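Thread: Holzfeuchte und Rissbildung bei hellen Arbeitsplatten (1/8)

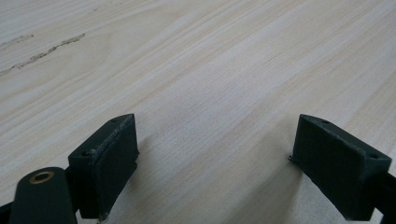

Drostier · Team Werkstoffe und Innenausbau

Helles Holz zeigt jede Fehlstelle. Dunkle, schmale Marken in Faserrichtung können Risse sein, aber auch alte Aststellen oder Kittfugen. Im Foto lässt sich das nicht trennen, dafür braucht es Lupe und Fühlerlehre.

2/8
Holz schwindet und quillt quer zur Faser um ein Vielfaches stärker als längs. Tangential ist der Wert etwa doppelt so hoch wie radial. Risse laufen deshalb meist mit der Maserung.

3/8
Wir haben im Lager Wirnton 67 Platten über einen Winter verfolgt. Gemessen wurde jeweils an fünf Punkten, elektrischer Widerstand, Elektroden quer zur Faser eingeschlagen.

4/8
Bei 17 Platten lag die Differenz zwischen Rand und Mitte über unserem Grenzwert. Alle 17 standen an der Außenwand, Stirnseite zum Heizkörper.

5/8
Den niedrigsten Wert gab es im Februar. Die Heizung lief durch, die relative Luftfeuchte im Lager fiel zeitweise unter 30 Prozent.

6/8
Zum Datensatz: 3966 Einzelmessungen, temperaturkompensiert, Holzartenkorrektur nach Gerätetabelle. Ausreißer durch Metallkontakt sind entfernt – das Protokoll dazu liegt bei Tejada.

7/8
Hirnholz versiegeln, Stapelleisten gleich dick, Abstand zur Wand. Kleine Risse erst füllen, wenn die Platte im Gleichgewicht ist. Vorher drückt das Holz den Kitt beim Quellen heraus oder reißt daneben weiter.

8/8
Stand Oktober 2021. Die Messreihe mit geölten Platten am Standort Flinder läuft noch, Werte folgen in einem eigenen Thread.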